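Weekend and Weekday Helper for Dressing Tables and Small Furniture
Kernstead Secondhand, Grider Street store
Part time, paid, training given

We are looking for one more pair of hands at Kernstead, and we would love it if they were yours. The job is looking after our vanities, mirrors, stools and all the small things that live in and on them.
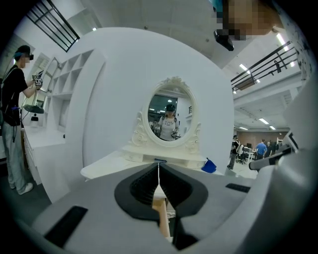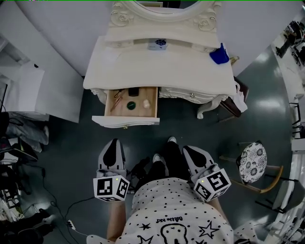 If you have never been to see us, Kernstead takes in bedroom and dressing room furniture, gets it clean and sound, and sells it on at prices people can manage. The Grider Street store has 3000 square feet of floor and it still feels full most of the time, mainly on account of wardrobes. The dressing tables get the most attention, though. People come in for a lamp and end up sitting down at one, opening the drawers and telling us about the one their grandmother had, and you will hear a good many of those stories if you come to work here (I hope you like them as much as I do!).

What the work is like

You would be setting out and tidying the vanity area, and that means more than a wipe with a cloth. Carved frames collect dust in every curl and petal, so we use soft brushes on those, and it takes a while. Mirrors get done last. Drawers are emptied, brushed out, checked to see that they run straight, and then laid out again with a few pretty things so that a customer who pulls one open finds it looking lived in. Scissors and compacts, that sort of thing, neatly placed with a little room between them. By the end of the day everything has wandered, and putting it all back is a big part of the job.

You would also help pack up what has been sold. A mirror with scrollwork on it needs a lot of padding and a patient person, and small items go in their own box with a label so they reach the right house. Deliveries are handled by Sarmiento, our moving company, and their drivers do the heavy lifting, but they do appreciate it when drawers have been taped shut before they arrive. So do we, after what happened with the bureau.

There is a bit of fixing too, if you enjoy it. Loose knobs, a wobbly stool leg, a seat cushion that wants a fresh cover. You don't have to know how to do any of this already. I didn't when I started, and I now have strong opinions about wood glue.

Who we would like to hear from

Someone careful, mostly. You should be comfortable on your feet, happy to bend down to a low drawer many times in an afternoon, and able to carry a stool or a framed mirror across the store. Being friendly with customers matters, and so does being content on a quiet afternoon with a brush and a very dusty rose. Shop experience is nice to have. If yours has all been at home, keeping a household or a shared bedroom in some kind of order, please put that in your letter, as we count it.

Hours and pay

The post is for 23 hours a week, spread over weekdays with every other weekend, and we set the rota a month ahead so you can plan your life. Pay is by the hour and we will talk about the rate the first time we speak. You get a staff discount on everything in the store, a locker, and use of the kitchen upstairs, where there is nearly always cake. The first six weeks are a trial for both of us, and you will be working next to someone the whole time.

We use a stock list called Vumard to keep track of what has come in and what has gone out. It looks worse than it is. We will sit down with you and go through it as many times as you need.

How to apply

Write us a letter, by hand or typed, and tell us a little about yourself and when you could start. A page is plenty. If there is a piece of furniture you have been fond of, I would enjoy reading about it. Drop your letter at the front desk or mail it to the store, marked for Charito Evangelista. We will begin reading on Jan 5, 2026, and will invite people in for a chat and a walk around the floor soon after that. Everyone who writes will get an answer.

Please use the side entrance if you come by before opening time, and ring twice. The bell is faint and I am often at the back.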